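24/08/2019
Notebook, subtitle room, Otisley
Film: Hokoleck (thriller, second version of English subtitles)

Started from the list which Rongrong Zou left me. The check of reading speed is set to 200 words per minute, and with this limit the file gave 74 lines that are too fast. After today 66 of them are repaired. The remaining eight I leave open and I write them at the end, because I would like Meifang to look at them before I cut more of the dialogue.

First the general thing. Most of the fast lines are in the interrogation in the second reel. The two actors speak over each other and the first translation tried to keep every word of both. It is correct but it cannot be read. I have now the rule for myself: if the inspector repeats his question, I translate it the first time in full and the second time only with the part that changes. So "Where were you when the ferry left the harbor?" stays, and later it is only "When the ferry left?" In the voice one hears anyway that he is getting impatient.

I also took away many small words. "Well", "you know", "listen" at the start of a line. I did not take them away for the old aunt, she needs them. Without "you know" she sounds like a lawyer. Suqin Gu made the same remark after the first version and I agree with her now, although in April I did not.

Timing. The shot changes in the ferry chapter are very quick and several subtitles were hanging over the cut. I moved the out times back to the cut, and where the line became too short I joined it with the next one. There is one place where this does not work: the daughter says "He knew" and directly after it we are on the other side of the street. I let this one cross the cut. I looked at it on the big screen and it disturbed me less than when it disappears too soon.

Please note for whoever opens the file after me – the version on the shared disk with "final" in the name is older than the one with my initials. I did not want to delete it without asking Shiyu Wan. The good one is in the folder Ye.

Names. We write the village always "Zundine" and not with a hyphen, as it was in the first two scenes. On the road sign in the film it is one word. The captain is "Captain" with a capital letter when people talk to him, and small when they talk about him. I corrected this through the whole file by hand. The automatic replace made "the Captain's cabin" everywhere and I had to go back, so this took most of the time before lunch.

Italics only for the radio and for the voice on the telephone when we do not see the person. In the scene in the phone booth we see both persons in turn, and the italics were jumping on and off inside one sentence. I put all of it in normal letters. Hongmei Yao prefers it the other way, with italics for the full call. We talked about it shortly and we decided to look at it together with the sound, so it is not yet decided.

About the song at the end. The rhymes from the first version are nice but they change the meaning in the last verse. In the original the woman does not forgive him, she only stops waiting. In our subtitles she forgives him, and then the last look of the actress has no sense. I wrote a plain version without rhyme and kept the other one in a separate file, so we can compare.

I watched the first reel again without stopping, with the script closed, to see if I can follow it as a viewer. I could. Only the joke about the fish is still not a joke in English. I tried "He smells a deal before it rots" and I am not satisfied with it. Ideas are welcome, please write them in the margin.

Still open:
– four lines in the interrogation, where both speak and both say something important
– two lines of the news reader on the television in the bar (we can perhaps leave out the weather)
– the sentence with the double meaning of "light", aunt in the kitchen
– the last line before the credits, it depends on the song

Next step is the playback with sound for all of us, from the Ye folder. I will bring the printed list, and Shiyu has the key for the small screening room.

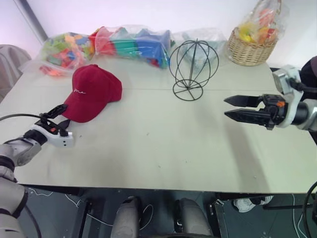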